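Section 4: Setting up your folding loom for the first time

I wrote the first version of this guide for my sister, who had bought a Huria loom second-hand with no paperwork at all, and it has been passed about a fair bit. If you've got the newer model with the ratchet on the left, everything still applies, but swap my lefts and rights from step 7 onwards. Last gone over on February 26, 2024, with corrections from Nelly Chávez, who found the mistake in the tie-up chart (thank you, Nelly!).

By now you should have the frame standing, the four side bolts finger-tight and the brake cord threaded as in Section 3. If the brake cord isn't done, go back and do it. I know it's fiddly. It is a great deal more fiddly with a warp in the way.

What you need within reach

The large hex key from the Huria bag. The small one only fits the reed clamps, so put it somewhere safe.
A tape measure in centimetres.
Lease sticks, both of them, and something to tie them with.
The threading hook. If yours is missing, a fine crochet hook with the end filed a bit flatter will do nicely.
Your measured warp, chained, with the cross tied. Tie it in four places, please, even if your teacher told you two was plenty.
A cup of tea, on a different table.

Squaring the frame

1. Stand the loom on a hard floor. Carpet lets one foot sink and you'll chase the wobble all afternoon.

2. Measure corner to corner across the back, then the other way. Mine comes to 92 cm on both diagonals. Yours may not match mine, and that's fine, but your two numbers should match each other.

3. If they don't, loosen all the side bolts by half a turn, push gently on the longer corner and measure again. Go gently! The uprights are beech and tough enough, but the threaded inserts they bolt into are not, and I have pulled one clean out.

4. Tighten the bolts a little at a time, going round in a diagonal pattern like you would with a car wheel.

Caution: stop when the bolt feels firm. The beams must still turn freely by hand. If the back beam groans or sticks, you've gone too far and should back off a quarter turn.

Note: Gergely Hegedűs puts a smear of beeswax on every bolt before it goes in. I've started doing it too and the squeaking has stopped, though it could just as well be the drier weather.

Hanging the shafts

5. Slide the shafts in from the top with the heddle eyes facing you. They're numbered from the front, so shaft 1 is the nearest. Some older books number from the back - if you're working from one of those, write yourself a note and stick it to the castle where you can't miss it.

6. Share out the heddles before you hang anything. It's tempting to leave the spares bunched at one end, and then the shaft tips and you think the loom is broken. I keep equal spares at each side and a loop of red cotton round them so I don't thread them by accident.

7. Hook the cords to the levers, front shaft first. Each lever should lift its shaft straight up and let it drop without a nudge. Try each one several times. Listen as well as look, as a catching shaft makes a dry little click. 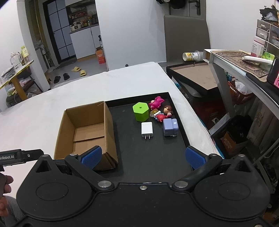
8. If a shaft hangs low on one side, shorten that cord by moving the knot, never by wrapping it round the hook. Wrapped cords slip, always in the middle of a row.

Putting the warp on

9. Lay the chained warp over the front beam and bring the cross end through to the back. Slip a lease stick into each side of the cross and tie the sticks together at both ends. Now, and only now, cut the ties that held the cross.

10. Spread the warp in the raddle. I use the cheap Clallasix one with the elastic across the top, and it's been perfectly good.

11. Tie the ends on to the back stick in small bunches, working out from the middle. Pat them all with a flat hand. You're feeling for a soft spot, and if you find one, retie that bunch.

12. Wind on slowly, with brown paper between the layers. Every full turn, stop, go round to the front and give the warp a steady tug in sections. Hernán Bermúdez can do this alone with a weighted bucket. I can't, so I ask whoever's in the house to hold the chain.

Caution: don't comb the warp with your fingers to get the tangles out. Shake it and tug it. Combing just pushes the trouble further down, and you'll meet it again later as a solid lump.

13. Stop winding when the front ends hang nearly 90 cm below the castle. You want plenty to thread with.

Threading and tying on

Sit low. I use a child's stool with the front beam off, and my back has forgiven me. Thread in groups of four, check the group, tie it in a slip knot, move on. If you're interrupted, finish the group first and let the phone ring.

For a first warp I'd use the Quispe wool in two colours, alternating, so that a wrong thread shows up straight away. The Sulladia cotton is lovely stuff but it has no stretch, and every uneven bit of tension will show.

Once it's through the reed, tie on to the front stick in bunches, weave a few rows of scrap yarn to close the gaps and look hard at the cloth for crossed threads. Cristian Marulanda photographs his at this point and looks at the photo instead. I've caught two mistakes that way, both in the same selvedge.

When the scrap rows look even, release the brake, wind on a hand's width and turn to Section 5 for your first sampler. Leave the hex key hanging on the loom, as the side bolts will want another small turn after the first week.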